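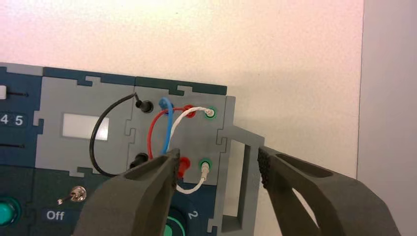
View from the wrist camera, with the fingers wide open near the patch cables. The dotted grip pad can be seen on the right finger.

Two-arm cell at Lulomport works again after change of grip pads

14 shares | 3 comments

The two-arm robot cell at the Goluvis workshop in Lulomport is back in daily use after its first larger service since it was installed in March. The staff changed the grip pads on both arms, adjusted the wrist cameras and wrote a new start-up routine, which every shift must now follow.

The cell, known in the workshop as Wogan, practises small handling work on a long task board with push buttons, toggle switches, a rotary knob and a field of plugs and cables. The buttons and the knob gave little trouble in the spring. The plugs were more difficult. Operators had noticed that the fingers closed in the correct place but the plug turned a little in the grip, and then it did not go straight into the socket.

"At first we were looking for the fault in the program," said Zubaida Shaikh, who is responsible for the cell. "We lost several days with this. Then Siwan took off one finger and put it under the lamp, and the small dots on the pad were almost flat in the middle."

The pads are made with a grid of raised dots, and these dots hold the thin body of a plug. Siwan Rees, a technician, has now fitted new ones. The old pads were glued by hand, and one of them was sitting slightly crooked. For the new pads she made a simple jig from scrap material, so that each pad lies parallel to the edge of the finger before it is pressed down. The glue rests overnight.

From now on the pads will be checked after every 2000 grips and the result written in the paper logbook beside the cell. Ms Rees wanted the logbook on paper. A tablet is easily carried away to another room, she said.
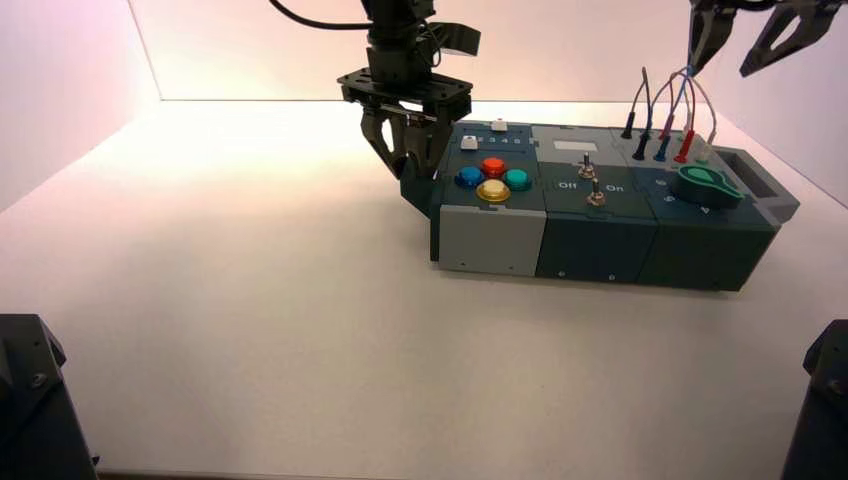 One gripper above the left end of the task board, with the second gripper at the upper right, near the cables.

The second part of the service concerned the cameras. After the fingers have been removed and mounted again, their tips are never in exactly the same position as before, and the wrist camera must learn the new one. Earlier this was done only when somebody remembered it. In the new routine each arm goes with open fingers to 12 fixed points over the table, and the operator compares the camera view with a stored one. The whole procedure takes 15 minutes, and it is done in the morning before the first task.

The cables of the arms were also looked at. On one arm the cable had been fixed too tightly near the wrist, and it pulled when the arm reached down to the far end of the board. It now has a longer loop – a small change, but the arm moves more quietly, according to Ms Shaikh.

Wyn Lloyd, who runs the evening shift, is in general satisfied but would like to have a second set of fingers ready on the shelf. "If a pad comes off at seven in the evening, I must stop until the next morning," he said. Goluvis has ordered a spare set from a machine shop in Drarton. The delivery date is not yet confirmed.

The patch cables on the board stay as they are for the moment. Some of the operators asked for stiffer ones, which would be easier to grip, but Ms Shaikh refused. She wants the arms to manage with ordinary soft cables first. The next check of the pads will be done by Ms Rees together with Mr Lloyd, so that the evening shift can also do the work alone.

Share this story: 14
Comments: 3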